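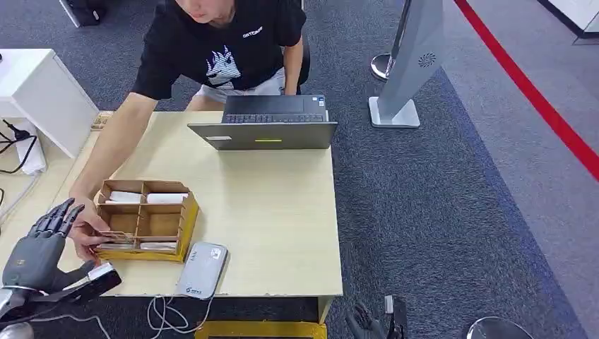
Projektbericht: Ordnung im Kleinteilechaos

1. Worum es mir ging

Wer schon mal in unserem Projektraum gearbeitet hat, kennt das Problem: Kabel, Schräubchen, Tütchen und Adapter liegen überall, nur nicht da, wo man sie sucht. Ich wollte für mein Projekt im August also ein Sortiersystem ausprobieren, das fast nichts kostet. Der Arbeitstitel war Zekau (fragt nicht, der Name stand irgendwann an der Tafel und blieb hängen). Das Inventar hatte am Anfang 322 Teile, und ich hab jedes davon mindestens einmal in der Hand gehabt!

2. Die Schachtel

Angefangen hab ich mit einem unterteilten Karton, sechs Fächer, zwei nebeneinander und drei hintereinander, außen gelb und innen braun. Die hinteren Fächer sind für weiße Päckchen, vorne kommt das flache Zeug rein, und die Mitte darf ruhig mal leer bleiben -- irgendwas kommt ja immer noch dazu. Gepackt wird am hellen Holztisch, der Laptop steht gleich daneben, damit man die Liste sofort nachtragen kann. Ich hatte vorher auch die Kunststoffboxen von Famow auf dem Zettel, aber die passten nicht ins Schubfach, und Pappe kann ich mit der Schere nachschneiden.

Etwas nervig sind die Trennwände. Die sind so dünn, dass sie sich verbiegen, wenn man ein Fach zu voll stopft. Beim zweiten Durchgang hab ich deshalb alles Schwere aussortiert und in eine eigene Kiste gelegt.

3. Der Raum

Dann ging es um die Fläche drumherum. Der Teppich ist dunkelgrau, und darauf findet man eine heruntergefallene Schraube nur mit sehr viel Glück (oder mit den Knien). Große Sachen wie Holzplatten kommen hochkant auf den Boden, so bleibt der Tisch für die Kleinteile frei. Eine helle Platte fällt auf dem dunklen Teppich wenigstens sofort auf -- drüberstolpern muss also keiner.

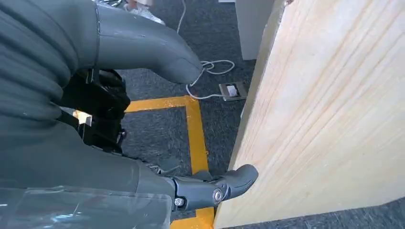 Warum keine fertigen Sortierkästen?

Weil mein Budget dafür nicht gereicht hätte und sich Pappfächer in ein paar Minuten umbauen lassen.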